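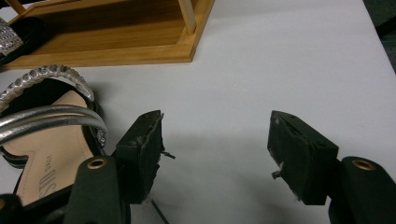
Black pads and a white tabletop.

How I plan a walking week without a car

I've done the Hotthorpe valley on foot and by bus twice now, and I get asked how so often that I'm finally writing it down! (Bus times checked June 12, 2021, so please look again before you go.)

Start with the bus, and leave the hotel for later. I know, I know, the hotel is the fun part. But the number 21 is the only bus that goes up the valley, and it doesn't stop in every village. Get the timetable, mark the stops, and only look for beds within a short walk of one. I stayed at the Alva, right across from the stop, and breakfast was huge.

Next, split the route into days. I plan on 6 miles a day at first, then more once my legs wake up. Look at the climb as well as the distance - the path over to Cellari gains 655 feet and I felt every one of them (in July, with a full water bottle and too much cheese).

Then book only the first four nights. The rest I leave open, so if a village turns out to be lovely I can stay put and swim or eat cake.

Save your route offline before you leave home. I use Grerilix, but any map app that works without a signal will do. I carry a paper map too, folded to the day's section so I'm not wrestling with it in the wind. 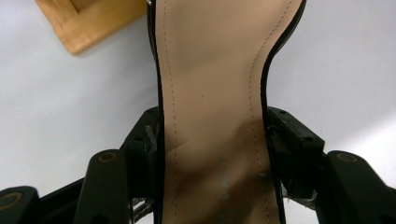 Pale tan insole with a row of stitching along each edge.

Last thing is the bag. Two pairs of shoes, max - one for walking, one for dinner. Wear the heavy pair on the bus and stuff your socks in the other. Roll your shirts, put the rain jacket on top, and pin the return bus times inside the lid where you can find them at six in the morning.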